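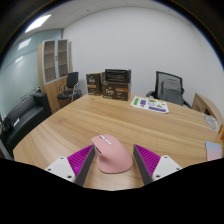 Kit pince à main Sostano pour clubs et classes

Réf. 455 — kit à monter, pour le collège, le lycée et les clubs de robotique

Quand nous avons commencé à équiper des clubs, on nous demandait toujours la même chose : une pince que les élèves puissent prendre en main dès la première séance, sans attendre que le bras soit monté, câblé et programmé. La pince Sostano est née de ces demandes, et nous avouons y être très attachés ! L'élève la tient, l'approche d'un objet posé sur la table, referme les doigts, recommence, et comprend assez vite pourquoi une souris d'ordinateur toute en courbes se laisse moins facilement saisir qu'une boîte bien carrée.

Les deux doigts se composent d'une partie nervurée magenta, d'un patin gris foncé côté prise et d'un support blanc qui se visse. Tout se démonte avec la clé fournie, et c'est voulu : au club Putent, qui utilise le kit depuis le mois d'avril, les groupes dessinent leurs propres patins, les impriment et les comparent à ceux d'origine (les discussions sont parfois animées, paraît-il).

Contenu du kit
Poignée avec gâchette
Doigts nervurés, la paire
Supports blancs et visserie
3 paires de patins de rechange
Clé de montage
Livret de l'élève et livret de l'enseignant, en français

Pour quels projets ?
Le livret propose 5 séances, depuis le montage jusqu'au petit défi final, où chaque équipe doit saisir et déplacer des objets du quotidien choisis par une autre équipe. Prévoyez une table dégagée sur le devant et des objets de formes variées — les trousses des élèves en sont pleines. Les clubs qui préparent la coupe Selness pourront ensuite fixer les mêmes doigts sur le bras Simard, grâce à l'adaptateur vendu séparément.

Entretien
Un chiffon légèrement humide suffit pour les patins. Resserrez les vis des supports toutes les trois séances, sans forcer.

Garantie : 3 ans, pièces comprises. Devis pour établissements sur simple demande.

Fiche mise à jour le 4 juin 2020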